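3.2 What we bought, and what we should have bought first

When Vilho Saarinen and I sat down to plan the gripper budget, we did what I suspect most small labs do: we opened the Grileck catalog, sorted by price, and started arguing. He wanted one good multi-finger hand. I wanted two cheap parallel jaws and money left over for parts. The quote for the hand came in at $4,000, the pair of jaws at $3,000 with mounting plates included, and on paper that looks like an easy call (it did to me, anyway!). What neither of us had in the spreadsheet was everything that goes with a gripper once it's on the arm: cables, spare screws, finger pads, shipping both ways when something has to be returned, and the hours somebody spends putting it all together.

So for this study we kept a purchase log. Farzana Afridi set it up in April 2023, and every item that touched the tabletop task got a line in it, down to the trays and bowls. We went with the finger hand in the end, mostly because our task set is heavy on fruit and other rounded things, and we wanted hardware that we wouldn't have to replace when the objects changed. Figure 4 shows the kind of tabletop work the budget has to cover.

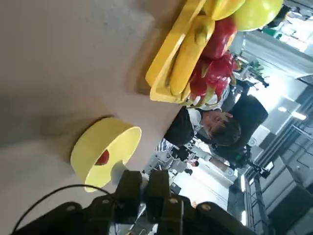
Figure 4. Wrist camera view of the fruit task, with the gripper close to the yellow bowl and the fruit tray behind it.

The objects themselves are the cheap part, and I'd tell anyone planning a setup like ours to stop worrying about them. Our whole first order of bowls and trays from Plultby cost less than $100. Fruit is a running cost, though, and we had it filed under one-time purchases until August, when Farzana moved it. If you plan to use real produce, put it in as a monthly line. Bananas in particular do not care about your schedule.

Cables were the surprise for me. We had budgeted for one set, and I now think two is the minimum for any hand that sits at the end of a moving arm. Our supplier, Ahonen, quoted 48 days for a replacement, and a lab with no spare would be paying for an idle arm that whole time. The same goes for the little joint screws, which we buy by the bag and still manage to run low on.

Would we pick the finger hand again? I would, Vilho says he always would have, and we both agree the comparison with the cheaper jaws isn't fair until the Zarnholm group shares a log kept the same way. We come back to the per-task costs in Section 4, where staff time is counted separately from hardware.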